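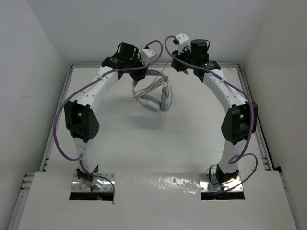 Weiße Wände, hellgrauer Boden, blanke Stahlplatten: Auf hellen Flächen fällt jeder Fleck auf.

Helle Arbeitsplätze sauber halten
Von Emil Schnyder

13 Kommentare · 63 Mal geteilt

Weiße Flächen zuerst trocken abkehren, dann feucht wischen. Wer gleich mit dem nassen Lappen beginnt, reibt Staub und feine Späne in die Oberfläche. Ein weicher Handbesen und ein Mikrofasertuch reichen meistens. Gewischt wird von oben nach unten, der Boden kommt zuletzt.

Ausschnitte in der Arbeitsfläche vor dem Wischen aussaugen, am besten mit der schmalen Fugendüse. Kleine Schrauben, die hineingefallen sind, holt man vorher mit einem Magnetstab heraus.

Blanker Stahl zeigt jeden Fingerabdruck. Ein paar Tropfen Spiritus auf ein fusselfreies Tuch geben und in einer Richtung abreiben – keine Scheuermilch, die macht matte Stellen. Rund um die Schraubenköpfe hilft ein Wattestäbchen. Sitzen die Schrauben in den Ecken einer Platte, zieht man sie über Kreuz nach, zuerst leicht und dann fest.

Kabel an beweglichen Teilen brauchen am Gelenk eine kleine Schlaufe. Klettband ist besser als Kabelbinder, man kann es jederzeit wieder öffnen. Farbige Kabel wie die violetten im Bild findet man vor einer weißen Wand sofort wieder.

Gegen graue Streifen auf weißem Lack nimmt Hannelore Imhof lauwarmes Wasser mit einem Spritzer Spülmittel und trocknet gleich nach. Schmutzradierer nur an einer verdeckten Stelle probieren, auf Glanzlack bleiben sonst stumpfe Flecken.

6 Kommentare warten auf Freischaltung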